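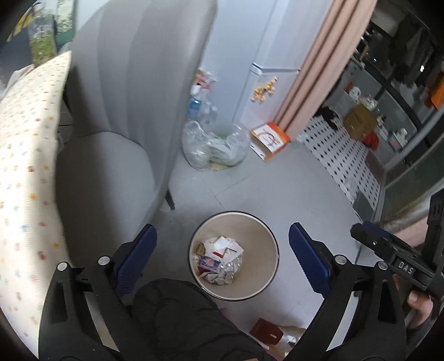

Papers, tissues and wrappers in a round waste bin.

Fact or opinion? How to listen when grown-ups talk about the news

By Bimla Agarwal, for the young readers' pages of the Kulholm Library
21 March 2020

You are sitting in the kitchen and the radio is on. A man with a serious voice says that the town council has closed the swimming pool. Then he says that this is the worst decision the council has ever made. Both sentences come from the same man, in the same voice, one after the other. But they are two different kinds of sentence, and it is useful to know which is which.

What is a fact?

A fact is something that can be checked. "The council closed the swimming pool" can be checked. You can walk to the pool and see if the door is locked. You can read the paper that the council wrote after its meeting. If you and your grandmother and the postman all go and check, you should all find the same answer.

Please notice that a sentence can look like a fact and be wrong. If the man says "The pool is 87 years old" and it was built when your mother was at school, he made a mistake. We call this a false statement. It is still the kind of thing we can check, and so we are able to find the mistake.

What is an opinion?

An opinion is what a person thinks or feels about something. "It is the worst decision" is an opinion. Your neighbour may think it was a good decision, because the roof was dangerous. Neither of them can prove it with a ruler or a calculator.

Opinions are not bad. We need them. A town where all people had the same opinion would not need to vote on anything! But an opinion is stronger when the person gives reasons for it, and when the reasons are true.

Words that help you to find an opinion

Some words are like small flags. When you hear them, there is often an opinion near:

I think, I believe, in my view
best, worst, terrible, wonderful
should, must, ought to
everybody knows, of course

The last line is a little tricky. When somebody says "everybody knows that the buses are dirty", it sounds like a fact. But has this person asked everybody? Probably not.

News programmes and talk programmes

On the radio and on television there are different kinds of programme. In a news programme, the newsreader should tell what happened, where it happened and who says so. The newsreader normally does not tell you if he or she likes it.

In a talk programme the presenter is allowed to have opinions. Often people listen for exactly this reason. The presenter may be funny, or angry, or may say things the listeners already think themselves. Some of these presenters are very famous, and some are also leaders of a church, or were once politicians. People may trust what they say about many subjects, also subjects they did not study.

It becomes difficult when the two kinds are mixed. A talk programme can have a desk, a map on the wall and serious music, and look the same as the news.

A story about a storm

I will tell you a story from the local station, Radio Nitulness. Last January there was a big storm, and the river Umavero came over its banks. Water went into 13 houses. In the evening the presenter Ewan Lockyer said in his programme: "The river flooded because the people of Nitulness voted for the new bridge. It is a punishment."

Let us look at his words slowly.

"The river flooded." This is a fact. It could be checked, and it was true.

"The people voted for the new bridge." This is also a fact. The votes were counted and the bridge side won by six votes.

"The river flooded because of the vote." Now he says that one thing made the other thing happen. This is called a cause. To say a cause you need good reasons, and he did not give any. The bridge was not even built yet. The rain had fallen for three days, and the people who measure the river had warned about it.

"It is a punishment." This one cannot be checked at all. It is a belief, and it made the families in the wet houses very sad.

So you see that two true facts can stand next to each other, and still the thing that ties them together is not shown. This happens often in talk about politics. Something bad happens to a leader or to a town, and somebody says it came because of a choice they did not like.

Can a presenter say anything?

In many countries people are free to say what they think, also on the radio, and also when other people find it rude. This freedom is important. If only nice opinions were allowed, somebody would have to decide which ones are nice, and that person would have very much power.

But other people are free as well. They can answer. After the programme, many listeners wrote to Radio Nitulness. One teacher sent the rain measurements. A woman from one of the flooded houses wrote a letter to the newspaper. The week after, Mr Lockyer read a part of her letter aloud and said he was sorry for the hurt. He did not change his mind about the bridge, and he did not have to.

Why the exact words matter

When we disagree with somebody, we must be fair with their words. If I tell you "Mr Lockyer said he is happy about the flood", this is not true. He never said it. It is better to write down exactly what the person said and put quotation marks around it, like " and ".

Sometimes a quotation has three dots in it, like this: ... The dots show that some words were left out. Mostly this is only to make it shorter. But now and then the missing words change the meaning. If the quotation surprises you very much, try to find the whole speech and listen to it – a parent or a librarian can help.

Try it at home

Ask an adult to listen with you to a talk programme for a short time. Take a sheet of paper and draw a line down the middle. Write "can be checked" on one side and "what somebody thinks" on the other side. When you hear a sentence, decide together where it belongs. You will not always agree, and some sentences will need to be cut in two pieces.

Then choose one sentence from the first side and check it.

Some words from this page

Cause: the thing that makes another thing happen.
Council: the group of people who are elected to take decisions for a town.
Presenter: the person who leads a programme on radio or television.
Quotation: the exact words that somebody said or wrote.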